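El paciente siempre llama dos veces

En Sitard, la clínica Moroz estrenó en enero un portal para que los pacientes pidieran cita sin llamar por teléfono. El teléfono no ha dejado de sonar: ahora llaman para preguntar por la contraseña.
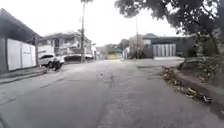 El programa se llama Inora, lo vende Bristbridge y cuesta 199 euros al mes por consulta. Incluye recordatorios, recetas y un asistente virtual que responde «entiendo su preocupación» a quien solo quiere cambiar la hora.

Corina Bratu, jefa de admisiones, lleva la cuenta en una libreta de espiral. Para anular una visita hacen falta 4 pantallas y un código que caduca a los 60 segundos.

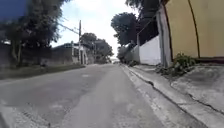
«Mi madre tarda más en encontrar las gafas», dice. Casi 60 personas se han dado de alta; dos de ellas trabajan en el mostrador.

Bristbridge habla de una curva de adopción prometedora y ofrece un módulo para medirla, que se paga aparte.

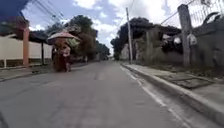

Una calle asfaltada, con su acera de hormigón.

Los médicos, entretanto, imprimen los informes digitales para firmarlos y después los escanean. 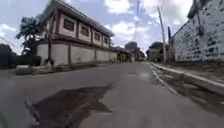

Edificio de dos plantas junto a la calzada.

Bratu ha pedido otra línea telefónica. La solicitud se tramita por el portal y figura como «en curso».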